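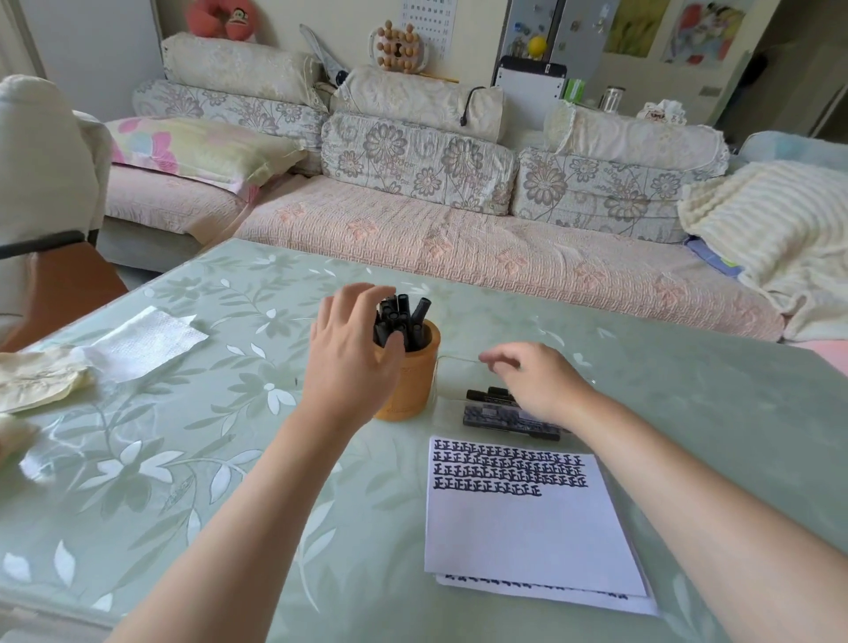
p. 3

08/12/2020

Spent the morning on the equipment budget, if a spreadsheet with this much red in it can still be called that. The plan for January is a second arm. The plan has been a second arm for quite a while now, and in that time the price has gone up twice and my confidence in the plan has gone the other way.

Three quotes in. Nigam will do the arm and controller but wants freight paid up front, and freight is $1,263, which I read four times in the hope of a decimal point. Tendik is cheaper and won't say what the gripper is rated for. Fladik sent a brochure. I asked for a price and got a photo of a man in a hard hat looking pleased.

The job I keep costing against is the marker one: black pens, bamboo holder, the lot on a table with a leafy green top. A pair of hands can have one full of fingers among the pens in the holder while the other hovers over the strays on top of the box or pouch, and no one invoices you for the second wrist. To do the same I need two arms, two grippers, two sets of cables and a mount that doesn't mark the furniture. The tally sheet is past three full rows of 正, five strokes to a character, the cheapest counting system in the whole project and the only one I haven't had to renew a licence for.

Rang Jestis after lunch about leasing. They were very nice. They will lease me an arm for 24 months at a rate that buys the arm in 14, and at the end they'd like it back. I said I'd think about it, in the voice my father used on encyclopaedia salesmen.

Fingertips are the other thing. The soft ones wear out and come in packs of 50, so I've put down one pack and a line called "sundries" to hide the next one in. Spare power supply stays. The nice trolley goes. I've moved the trolley to next year's sheet, where it will have the colour-coded label maker for company.

Must ask Tendik again about the rating, and whether their price has GST in it — I suspect I know. Also need to measure the doorway before anyone ships me a crate.

Contact | © 2020 All rights reserved | Back to top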